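Categories: Textiles and Apparel / Garment Care / Full Text

3.2 Folding surface and surroundings

The choice of surface matters more in folding studies than the older literature suggests. A garment laid on bare wood catches at the cuffs and hem, and a garment laid on felt will not slide at all, so the person folding ends up lifting when they meant to drag. After a short pilot in February we settled on a smooth tabletop with a white and gray marble pattern, set between pale lavender walls at the back and on both sides. The same setting was kept for all garments in the Tindgate set.
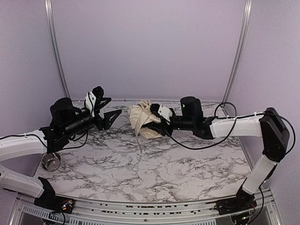 Lighting was left alone once the pilot was over. We had tried a darker table covering in the pilot, and the black garments were hard to read against it. The patterned top has its own drawback. Dark veins can be mistaken for a loose thread or a narrow strap when a garment is judged from a still picture, and two of the raters raised this in their notes. We asked them to follow the cloth from a known seam outward and to ignore any line that did not meet it. Agreement between raters improved after that instruction was given, and the earlier ratings were done over.

3.3 Garments with contrast trim

The full set holds 382 items. Most are single-fabric pieces such as shirts, plain trousers and pillowcases, and these are treated in Section 4. The present section deals with the smaller group in which a light outer cloth is joined to a dark edging or lining. We call this the Cairns group, after the storage rack on which the pieces were first sorted.

Trimmed pieces fold differently from plain ones for 3 reasons. The trim is usually stiffer than the cloth it borders, so a fold line that crosses it tends to spring open. The seam between the two adds thickness along a line the folder did not choose. Finally, when the piece is closed up, the trim gathers where several layers meet, and the bundle will rock on that point if it is set down carelessly.

The last effect is the one we were most interested in. In twill pieces the body of the cloth takes a soft, rounded shape when folded loosely, and the creases in it are shallow and easily smoothed by hand. The band does not behave this way. It may roll over itself and form a lump, and smoothing the cloth on either side does little to flatten it. Raters were asked to record the position of any such lump, whether lining was exposed beside it, and whether an outer flap had an upturned edge.
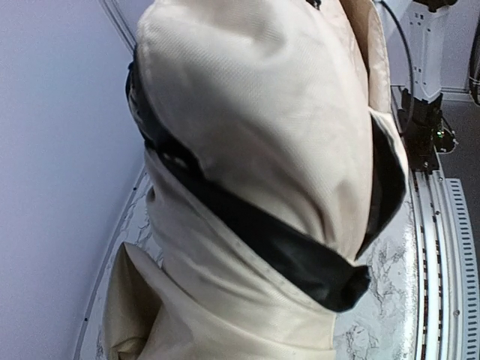
Figure 3. Cream twill item with black trim, loosely folded. The trim is bunched near the center-right and black lining shows at the opening.

Bulk at the trim was scored separately from the neatness of the outline. A piece can have a fairly tidy outline and still be a poor candidate for stacking. In the Monoline scoring sheet used in our earlier work the two were combined, and we now think this hid most of the difference between plain and trimmed garments. The revised sheet, Drimusix, gives each its own column and adds a third for exposed lining.

Of the folds scored with the revised sheet, 243 were of plain garments and 60 were of trimmed ones. The remaining folds were scored only for outline and are left out of the comparison. Trimmed garments scored lower on bulk throughout, while their outline scores overlapped heavily with those of the plain group. Exposed lining was recorded mainly in pieces with a front opening, and was rare in pieces where the edging ran around a closed hem.

We did not press or steam any garment between folds. Creases left by one fold were therefore present at the start of the next, which probably favors methods that reuse an existing line. The order of methods was changed from garment to garment to spread this effect, but it was not removed. Pieces with a coated or glossy finish hold such lines longer than brushed cotton and should be read with that in mind in Table 5.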